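Collecting Two-Arm Demonstrations for Tabletop Pick-and-Place
Project report, Givach group

3. Data collection

3.1 Setup

The policy described in Section 4 is trained only on teleoperated demonstrations. No simulated data was used. Two arms with parallel two-finger grippers face a shared work area, and a head camera looks down on the table between them. Joint positions, gripper opening and camera images are written to one log per episode. We named the recording tool Bawa; it runs on the lab desktop and starts and stops an episode with a foot switch, so the operator does not have to release the controls.

The arms are mirrored in software. A calibration check is run before the first episode of each session: both grippers are moved to a known point, and the offset is read from the log. If the offset is larger than 3 mm, the session does not start.

3.2 Task and objects

Each episode begins from the same rest pose, with both grippers open. The operator picks up one target object, moves it to the requested spot and returns to rest. Objects that are not the target stay on the table as clutter. In early trials on a bare table the policy learned to reach for any object it saw, so we stopped clearing the background between episodes.

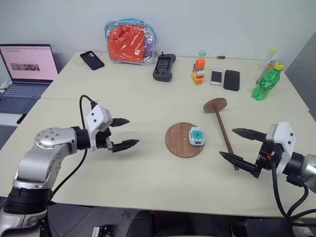 Episodes are limited to 30 seconds. Longer ones are dropped, as are episodes in which the target leaves the reach of both arms. A dropped grasp followed by a successful second try is kept and tagged "retry". Whether these should be weighted differently in training is left open; in the Dristton set they were treated the same as clean episodes.

3.3 Results of collection

Collection ran through July. After filtering, 81 episodes remained in the Indholm set, which is the one used for all results below. Three faults came up more than once:

Dropped camera frames when the log disk was nearly full.
Gripper opening recorded one step late. Corrected by shifting the channel.
Operator starting before the rest pose was reached. These episodes were trimmed by hand.

The late gripper channel had the largest effect. Before the shift, the trained policy closed its fingers after the arm had already begun to lift. Logs recorded before the fix were converted with the same script and checked by replaying them on the arms at half speed.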